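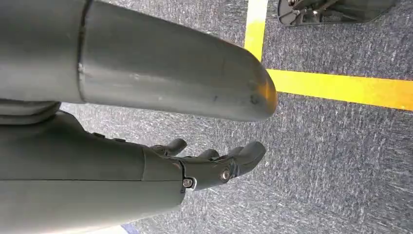 By Lucía Urquijo, Indside product guides

Support > Floor Care > Uvora Marking Tape > Set-up

We use cookies to remember your language. Accept | Settings

3. Putting the yellow line on carpet

Please read this section complete before you open the roll. The steps are for short, dense carpet.

1. Vacuum the carpet slowly, two times, in the direction of the line.
2. Mark the two ends of the line with chalk and stretch a string between them.
3. Peel 15 cm of the backing paper. Do not peel more, or the tape will stick to itself.
4. Lay the tape along the string and press it with the flat hand.
5. Continue to the end, then cut with scissors.
6. Walk on the whole line with clean shoes.

Note: One roll of the yellow (part 1404) has a length of 100 feet. Do not stretch the tape to make it longer — it will pull back later and leave a gap.

CAUTION: Never cut the tape with a knife on the carpet. The fibers under it can be damaged.

CAUTION: A lifted corner can make a person trip. Replace this piece the same day.

For removing the line, see section 4.

Print this page | E-mail this page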